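Report on the visit to the Gramside textile sorting and returns site

Prepared for members of the Cirbridge Working Life Forum, July 14, 2019

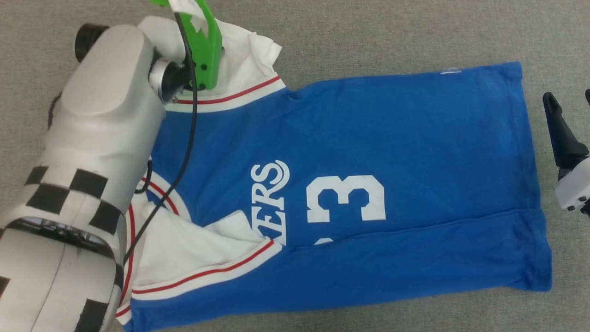 The forum had asked in March to see a workplace where robots are being taught to handle clothing, and the management of Spahić Garment Services kindly agreed to receive a party of 11 members at its Gramside site. The company takes in returned and second-hand clothes, checks and folds them, and sends them back to shops or on to charities. The visit lasted a full morning and included the sorting hall, the folding benches, the training room and a meeting with staff in the canteen.

Members were received by Lumturie Vidmar, who is responsible for operations at Gramside. In her opening remarks she explained that the site handles almost 1000 garments on a normal shift, and that most of the work is still done by hand. Conveyors and label readers were brought in several years ago under a programme known as Hirneso, and the work with robot arms is the latest stage of it.

The main difficulty, as presented to the party, lies in the cloth itself. A box keeps its shape when it is lifted. A sports vest does not: the armholes gape, the trim turns under, and a fold can hide the collar or half of a printed number. An experienced folder finds the shoulder by touch and shakes the garment straight in one movement. A gripper has to take hold of a raised bit of fabric and pull, and it may need several attempts before the garment lies flat. Several members remarked that they had not considered how much skill there is in a task usually described as simple.

In the training room, members of the folding team spend part of their week guiding the arms through each step. Staff apply for this work and are released from the benches to do it. Ms Vidmar stated that the company had first engaged outside technicians for the purpose, but found that they did not fold clothes well enough to teach anyone. The present arrangement has been in place for 9 months. Trainers receive a higher hourly rate for the time spent in the room, although the forum understands that this rate is reviewed each quarter and is not yet part of the permanent pay scale.

The meeting in the canteen was attended by staff from both shifts, and management withdrew for the whole of it. Views were mixed. Those who had worked as trainers spoke well of the change of pace and of the relief to wrists and shoulders. One member of the folding team pointed out that the slow, awkward items now tend to be left to the benches, so that the hourly count for hand folders looks worse than before although they are working no less hard. Another asked what would become of the trainers once the arms had learned enough. The forum considers both points to be well founded and put them to Ms Vidmar before leaving.

On the first, she accepted that the count should take account of the type of garment and undertook to raise the matter with the works council. On the second, she said that no posts had been lost at Gramside under the Hirneso programme, that two posts left vacant by retirement had not been filled, and that she could give no promise beyond the end of the present agreement. Members thanked her for a plain answer.

The party also noted the following matters for further discussion. Noise in the sorting hall remains high near the older conveyor, and ear protection was not worn by everyone. The training room is quiet and well lit, but trainers stand for long periods and have asked for stools. Written instructions for stopping an arm are displayed in English only, and a number of staff would prefer them in other languages as well.

The forum wishes to record its thanks to the staff and management of Spahić Garment Services. Members who would like to join the return visit should give their names to the secretary, stating any access needs and their shoe size for protective footwear.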